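Review: the Gultari hand-held gripper, after a month of folding

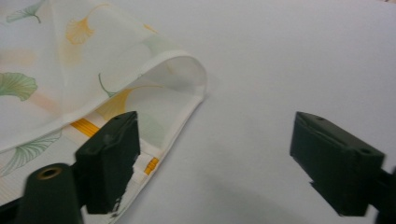

Sheer ginkgo-print cloth, folded back on itself, with the fingers open at the hem.

Gultari sells its hand-held gripper to labs that want robots to learn from people. You squeeze, the camera on the tool records, and a policy trained on the recordings tries the same thing on an arm. We bought one in March to test a claim by Yiran Zou and Marcelle Lemaire, whose Tudirness method is supposed to learn cloth folding from 200 demonstrations.

The tool first. It is comfortable for 15 minutes and then it is a dumbbell. The finger pads chip if you keep tapping them on a table, which you will, as thin fabric has to be picked up from very close to the table. The manual covers charging in great detail and hems in one sentence.

Now the method. On cotton napkins it did what the paper promised. On sheer cloth it lost its nerve. When the lower layer shows through the upper one, the policy has trouble deciding which edge is on top, and I have some sympathy. Decha Yensuk recorded another 100 demonstrations on sheers only, starting with the gripper wide open near the hem, and failures dropped to 7 in our last set of trials. Half of those were double grabs, both layers pinched together with great confidence.

Would I buy it again? Yes, with spare pads and a wrist brace. Four stars for the tool, three for the method. Siriporn Intarasuk would like it noted that she folds faster than either.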